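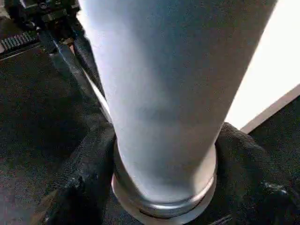 Minutes of the February meeting, Bernum Road Shared House Group

Started at 7.15pm, with me taking the notes again (I do type faster than I write, so fair enough). Last month's minutes were agreed with one change – the Zultley invoice was for 224, and I'd put 242. Sorry!

Drinks things
We talked about tumblers for a good long while. The tall pale blue-grey sort with the silver base ring got plenty of love, and I'm all for them myself. Agreed to ask Zultley for a price on 200, and again on 300 in case it drops.

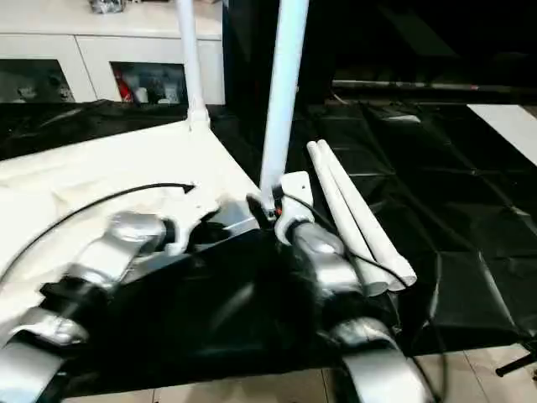

1 min read

White shelf unit
On to the flat-pack. The white poles and tubes go together on the dark sheet, well away from the carpet, and we all liked that as a rule for anything with long parts. Gudeta want the spare poles back by the end of the month. I said I'd ring them.

There was a bit of a debate over whether the unit goes by the window or in the hall. I voted hall, and lost.

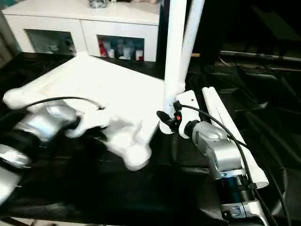
Tuseck

The white tray piece with the rounded corners came up next, and how the pole meets it at one corner. We'd like 3 more trays if the budget stretches (it might, just). The cabinet with the glass-fronted compartments stays where it is for now.

Any other business
Key for the side gate – still missing. Biscuits – more, please, and the ginger ones.

Next meeting same time, same room. Finished 8.40pm.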